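Switching the shop over to central dust extraction

3 min read

30 March 2022

We finally signed the order for a central extraction system at the Wudden workshop. Until now each saw and sander had its own portable unit, and by the end of a shift the bags were full and the filters were clogged. I have put off writing this up because the decision took most of the winter.

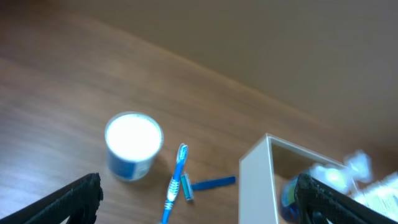

Why not just buy bigger portable units? Bigger units would have cost less up front, but they take up floor space and each one needs its own filter changes. We have 12 machines and a narrow building.

We had quotes from two suppliers. Trarness wanted to put the fan inside, next to the compressor. Martens proposed an outside fan with a filter house against the back wall, and that is the one we picked. It was the more expensive quote. The noise inside was already bad enough that I did not want another motor in there.

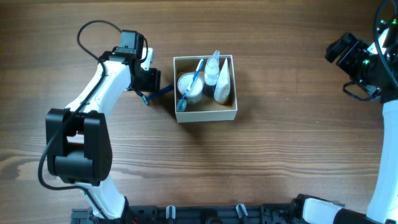
How long will the installation take? Martens has planned 4 days for the ductwork and one more for the electrical hookup and airflow testing. We will stop cutting for that week and catch up on assembly and paperwork.

Volker Lindemann from Martens came out in February to measure the duct runs. He moved the main line closer to the panel saw, which saved us two elbows and a long stretch of flexible hose. Flexible hose costs you a lot of airflow, so I was glad to lose it. He also asked for blast gates on every branch. We had only budgeted for them on the big machines.

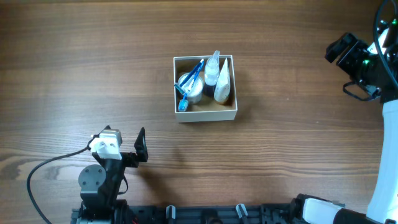

The gates added to the bill, but they let us run a smaller fan. We rarely have more than 3 machines going at the same time, so the idle branches can stay shut. I may automate the gates later. For now they will be worked by hand, and I need to get everyone used to closing them.

The old portable units are going to our second site in Virenen, apart from one I am keeping for floor cleanup. 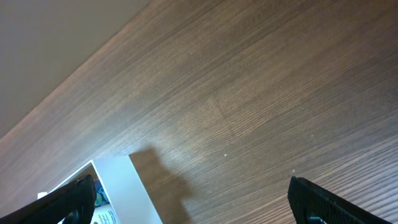

I still have to sort out what we do with the waste. The filter house drops into bins, and our current hauler only takes bagged dust. I have a call in to two others. The hose fittings for the edge sander are on back order too, so that machine will stay on its old unit until they show up.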